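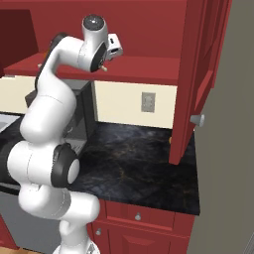

Zovance wrote under the last build notes that the tutorial of Rultau still feels like homework, and that two of the new testers stopped before they got the first lantern. I agree with this after playing the start again myself. The first island takes too long and the game explains the stamina bar three times before you can spend any stamina.

July, evening session, started at 7:40 pm

Build under test is the one with the new dodge. Save files from the older build load, but the map markers are lost. I did not write a migration for them and I don't think I will, the format changes again soon.

What I changed before the session:
Dodge window went from 300 ms to 265 ms. With 300 it was possible to dodge the heron boss with closed eyes. Player health at the start is now 700, before it was 650. I left the boss damage as it was.
The text boxes on the first island are shorter. Two of them I removed completely (the one about the well and the second one about stamina).

Heron boss, first impressions. The dodge is better now, you must look at the bird. But the second phase has a problem that I did not see before. When the heron lands near the water, the camera goes behind the reeds and the wind-up of the left wing is hidden. I died there again and again, and every time I felt it was not my fault. For a boss this early it is bad. Possible fixes: cut the reeds on the south side, or pull the camera higher when the phase begins. I prefer to cut the reeds. The camera script is old and each time I touch it something breaks in the boat section.

Also the sound of the wing comes too late. In the editor it looks correct, so I suspect the streaming. To check with headphones and with the audio cache turned off.

Frame times. On the old laptop it is fine outdoors. In the Fendon market it drops badly when all the stalls are loaded. The profiler shows 782 draw calls with the camera at the fountain. I thought the lamps were guilty, but turning them off changed almost nothing. The awnings are each a separate material, this was a surprise. They should share one atlas. I will try this first before I touch the lamps.

The crafting menu. Khalaf wants a button "craft all" and I was against it. After one hour of making arrows one by one I am not against it anymore. The open question is what happens when the bag is full. My proposal is to stop at the last item that fits and show the normal "bag full" message. No new window. 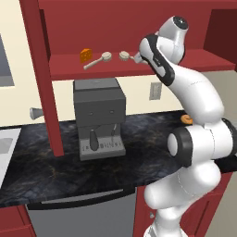 Bugs found, not yet in the tracker

1. If you open the map during the boat jump, the boat stays in the air after you close it. It falls when you open the map again. Happens every time.

2. The merchant in Fendon buys the quest key. He should refuse it. I sold it and could not buy it back, so I had to load an old save.

3. Controller vibration does not stop after the heron dies, if you die in the same moment. Seen only once, I could not repeat it.

4. Subtitle "You has found a lantern". My mistake from the spring.

For the next session: reeds, awning atlas, wing sound. Keep the dodge at 265 ms until more people have played it, please don't change it in the meantime even if it feels hard on the first evening. If somebody has time, play the first island with a keyboard only. I always test with the controller and I do not trust my opinion about the keyboard.

Stopped at 11:15 pm, build left on the shared drive with the debug menu still turned on.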